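The small bag inside the big bag

Every January I get the same urge to reorganize how I pack, and every January somebody online is ready to sell me a pouch for it. This year the pouch has a name, the Dekance Tech Shell, and three different people have told me it changed the way they travel. One of them is my brother-in-law Janaka Kanagaratnam, who goes to the airport with two phones and a spare pair of headphones and still asks me for a charging cable at the gate.

So I've been thinking about small bags. I own too many already. A flat one from Sastell with elastic loops inside that nothing fits into properly. A mesh one that came free with a toothbrush. A hard one shaped like a clam that takes up as much room empty as it does full, and I can't think of a worse quality in a thing meant to save space.

The sales pitch goes like this. Your cables are a mess, your little bottles are loose, your earplugs are in a coat you left at home. Put them all in one padded pouch and you will be calm. I read a review that was 2,077 words long and spent most of them on the zipper pull. I'm not saying the zipper pull doesn't matter. I'm saying I finished the review and still had no idea what the guy kept in there.

What I keep in mine, when I keep one at all, is pretty dull. A coiled cable. Something for headaches. A packet of wipes. A pen, because customs forms. The trouble is that none of these things are the same shape, and a rounded pouch wastes the corners. You can put a square of wipes in flat, but then the coil sits on top of it and the whole thing bulges, and once it bulges it won't slide down the side of the carry-on where you planned to put it. I've tried the coil at the bottom. Then I have to empty everything out on the tray table to charge my phone, and the man in 14B gets to see my nose spray.

Padding is the other thing I don't get. What am I protecting? A cable doesn't need it. Wipes don't need it. If I were carrying a camera lens, fine. For a phone charger that I've dropped on every floor in Stenthorpe, I would rather have the half inch back.

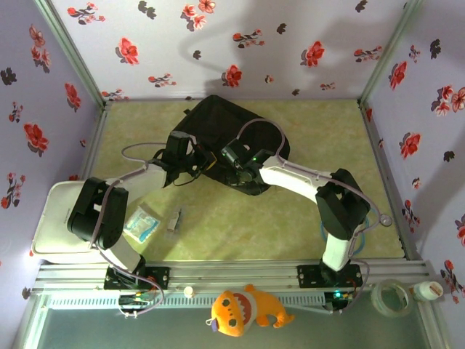

Should the little things go into the pouch loose, or in their own clear plastic first?

Clear plastic first for anything that could leak or get lost, and loose for the rest. A soft black bag is dark inside, and a small tube with no packet around it goes straight to the bottom seam, where you will find it two trips later.

I resisted the clear plastic for years because it felt like wrapping a present inside a present. And I still think the people who bag every single item are kidding themselves. You don't need a separate packet for lip balm. But I had a little tube of liquid bandage open up on the way to Laxdal, and it got into the lining, and the lining has been stiff as cardboard ever since. That pouch now lives in the garage and holds picture hooks.

Color is where I'll give the fancy brands some credit. Almost everybody makes these things black, inside and out, and black is the worst choice if you pack at five in the morning with one lamp on. The Dekance has a pale lining. Good for them. I'd pay an extra couple of dollars for that and skip the padding, the hidden pocket, and the loop on the side for a carabiner. I have never clipped my headache pills to anything.

Janaka says I'm missing the point, and that the pouch isn't for the flight, it's for the hotel, where you set it on the desk and everything is in one spot. Maybe. My experience of hotel desks is that they already have a lamp, a phone, a menu and a coffee machine on them, and there's no outlet within reach. I end up using the windowsill.

He also sent me a forum thread on the subject with 2,690 replies. I read the first page and a half. Two people were fighting about whether a rolled cable or a coiled one lasts longer, and it got ugly fast - somebody's father was an electrician, somebody else's father was a better electrician. I closed it and went to look for my mesh bag.

For the next trip I'm trying it without a pouch at all. Cable in the outside pocket of the backpack, wipes and pills in one zip packet, pen in my jacket. If I lose something, I'll buy another one when I land. If it all goes wrong I'll borrow the Dekance from Janaka, assuming he hasn't left it at security, and I'll probably have to listen to him about the zipper too.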